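Gripper Comparison Moves to the Kitchen Bench

Monday, August 9, 2021

The Georgiou Laboratory has completed the first stage of its comparison of two robot grippers, the Plostex two-finger model and the Kiveck soft-pad model. The work began in May and is led by Theophilus Zakaria. Members who attended the spring open day will recall the earlier trials with blocks and cylinders. The present stage uses household items, which vary a good deal more in shape and surface.

Each gripper was fitted in turn to the same arm and driven by the same Ornari controller, with no change to speed or approach height. In all, 1,416 attempts were recorded. A pick was counted as sound when the item was lifted clear and held for 14 seconds -- a stricter rule than the one applied in the spring, and results from the two periods should not be compared directly.

The kitchen layout has been retained for the second stage. A wicker basket stands in the middle of a white table, with bowls and a plate to the right and a toaster oven on a rack to the left. Spoons and similar utensils are kept upright behind the basket, so that the arm must reach past the rim to take them by the head or the handle.
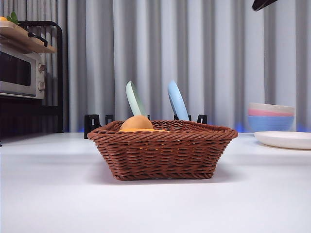 Findings to Date

The Plostex gripper was the more dependable of the two on thin handles and on the rims of stacked bowls. The Kiveck gripper did better with rounded items, and left fewer marks on soft ones, but its pads are wide and it often touched the side of the basket on the way down. Flat plates remain difficult for both. Of the failed attempts, 533 were traced to the approach angle and will be repeated once the controller settings have been revised.

Pad wear was also noted. The Kiveck pads are to be replaced before work resumes, and the supplier has been asked to provide a narrower pair.

Next Stage

The second stage will bring the number of recorded attempts to some 2,000. It will include picks from inside the basket and the return of bowls to the stack. Camera position will be held fixed throughout. Members wishing to see the full table of results, or to suggest items for the trial, may write to Theophilus Zakaria at the laboratory office.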